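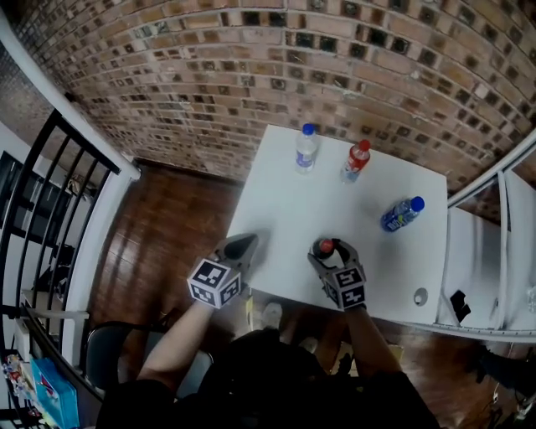 Bottles on the white table beside the curved brick wall, Skulteldale.

Visit to the Skulteldale building, Warstead
Wed 10 August

The group was received by Lenka Krajčí, who outlined the use of the upper room for the sorting of drinks bottles. The building has a floor area of 1,425 square feet.

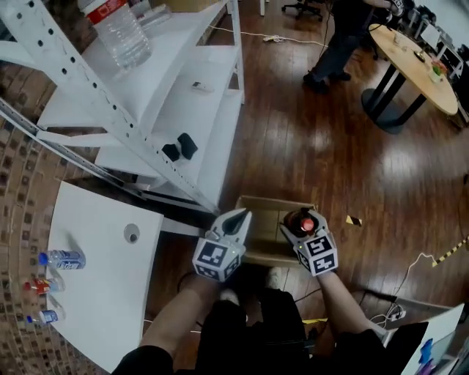

1 min read

White shelving with perforated uprights stands beside the table, and an open cardboard box had been set on the parquet floor. Arlo Van Dusen asked whether the shelves could be labeled by bottle size. Ms. Krajčí agreed to raise the matter with Stefanou, the supplier.
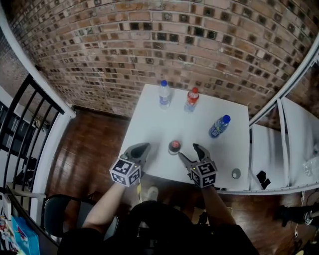 Upright and lying bottles on the table, with the stair railing at left.

Members wishing to join the November visit to Drireck should apply to the office in writing. Places are limited to 9.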